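How to see the Mondileo Caves without queuing for half your holiday

The caves are a two-hour drive from Stultwood, or three if you trust the shortcut everyone at the servo recommends. Don't take the shortcut. It's gravel, and the gravel has opinions.

Step 1. Book the early tour

Tours are run by Merrick and leave from the top car park. The first one goes at 7 am, a time the coach parties regard as a rumour. Book online the night before and take a screenshot of your ticket, as there's no signal past the cattle grid.

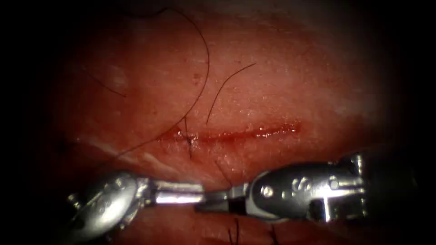 Step 2. Pack for two climates

It might be boiling in the car park, but the lower chamber is cold all year. Bring a jumper and shoes with some grip. Thongs are allowed, in the sense that jumping in a lake is allowed.

Step 3. Take the stairs slowly

You go down 92 steps and, by a cruel oversight, come up the same 92. The handrail is on the left going down. Stop at the landing halfway and pretend to admire the limestone — the guides are used to it.

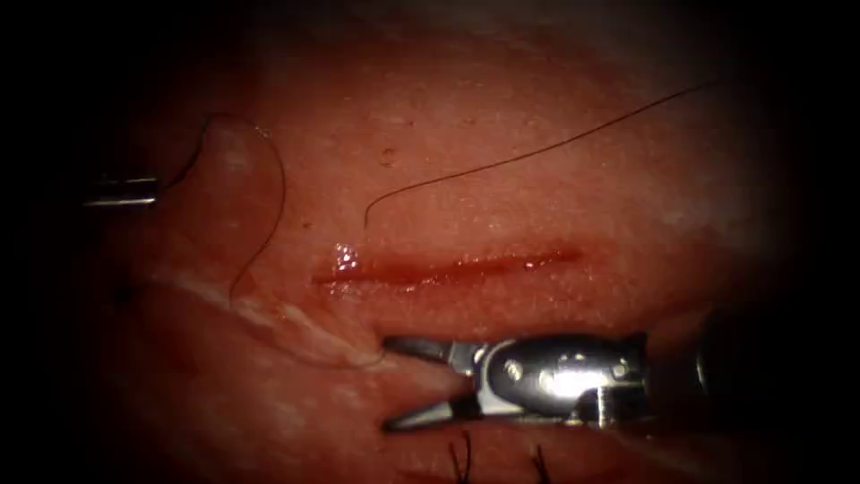

Page last updated: November

Step 4. Walk on to Emby Lookout

Most people climb out and go straight to the kiosk. Turn right at the toilet block instead and follow the yellow posts for some 3 km. The track is flat until it isn't. You'll get the whole gorge from the top, plus a picnic table with a lean.

Step 5. Get back before the gate shuts

The gate closes at dusk, and the fee to have it opened again costs more than the tour. Fill up in Stultwood on the way home.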